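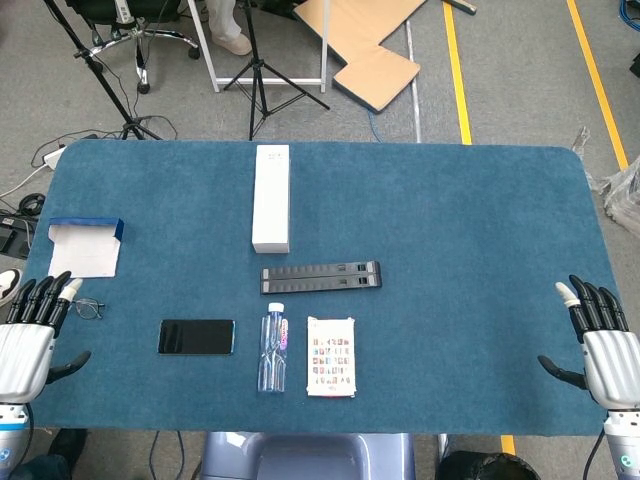
Start pose, both hands at the near edge of the mat. Six kinds of item on the table at minimum in every episode.

Home Questions Tags Members Ask

Does randomizing the tabletop layout between episodes really help, or is it just slower?

We are training a bimanual pick policy on everyday objects: phone, water bottle, glasses, card pack, a couple of boxes. I have 430 teleoperated episodes. In the first batch the layout stayed fixed and only the target changed. After that I moved everything between episodes, and resets now take longer than the episodes do.

Trained on the fixed batch alone, the policy gets 80 percent on the fixed layout and falls apart if I shift the bottle by a hand's width. The mixed policy gets 52 percent everywhere. My advisor wants one number for the paper. Which one do I report, and do I keep shuffling?

Serpil Akyol

2 answers

Report both, in the same table, with the layouts described. The 80 only tells you the policy learned where things were. If you want to check that, take the target off the table and run it anyway. Ours at Redport reached for the empty spot and closed the fingers.

On the shuffling, yes, but you don't have to move everything every time. We moved two objects per reset and did a full reshuffle every tenth episode. Held-out success was within noise of the full version and an operator could do nearly twice as many episodes in an afternoon. Write the positions out from a random list beforehand. People think they are placing things randomly and they put the long box at the back every time.

Also look at failures per object before you decide 52 is bad. Thin frames on a soft mat are a different problem from a bottle. If the glasses account for most of the misses, more layouts won't fix it.

Songül Bilgin

Comment from Serpil Akyol: Ran the missing target test. It reached for the empty spot 6 times out of 6 with the fixed policy. Will try the two-object reset from April on.

Just collect more data. We had the same thing and it went away with more episodes. Don't remember how many. Could also be your camera calibration.

trutness_lab

Filed under: Manipulation > Data collection > Evaluation

Related questions
How many evaluation rollouts before a success rate means anything?
Vemusari export drops the last second of each episode
Picking up eyeglasses without bending the frames
Mixing data from two operators with different habits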